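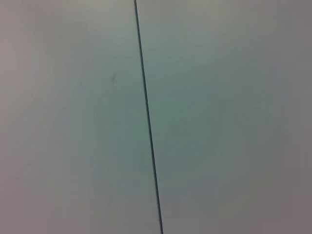 Granddale Showground: changes to the autumn exhibition

The autumn exhibition opens in September with a revised floor plan. The main hall takes 110 stands this season, and the livestock classes move to the covered ring on the north side. Exhibitors who held a corner stand last season keep first refusal on it until the end of July. After that, unclaimed corners go to the waiting list in order of application.

The riding display will be given by the Nastmont troupe, twice daily at 11 a.m. and 3 p.m. It runs for 40 minutes and includes roping, bareback work and a relay with four changes of horse. The outdoor arena seats 2,000. Seats are unreserved for the morning performance; the afternoon one is ticketed, with 400 places held back for sale at the gate.

Osagie Freight is handling the transport of horses and tack. Trucks will use the east gate between 5 a.m. and 8 a.m., and stand holders should unload from the west side during those hours.

The Drorkulero collection of saddles, bits and stirrups will be shown in the annex – admission is included in the day ticket. Labels are in English and Spanish. Flash photography is not permitted in the annex.

Power to each stand is limited to 1,000 watts. Requests for a higher supply must be made on the stand application form. Late requests will be charged at the higher rate printed on the back of the form.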